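Nesting bowls

Nesting bowls are bowls made in graded sizes so that each fits inside the next larger one. Plastic sets in bright colors are common in home kitchens, where a stack takes up little more shelf space than its largest bowl. Tapered cups are often stored with them.

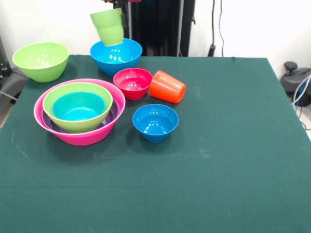

Solange Siqueira disputes the point about space, writing that a stack saves room only if the bowls go back in order, and that most households keep two or three short stacks instead.

Rims are usually flared, which gives the fingers a grip when a bowl is lifted out. Bowls with nearly the same taper can stick together, especially if put away damp. The Rocha household guide advises drying them fully and limiting a stack to 11 pieces.

Color coding by size is used by some makers, among them Zellance, but many sets are mixed over time.

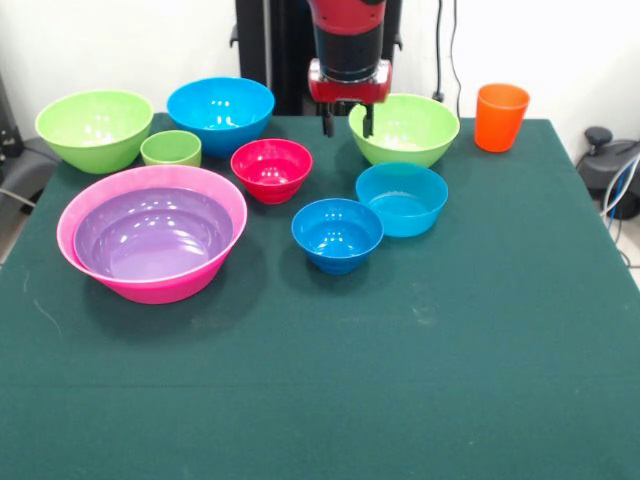

Mixed sets do not always nest evenly, and a bowl with a wide, shallow shape may rest on the rim of the one below it.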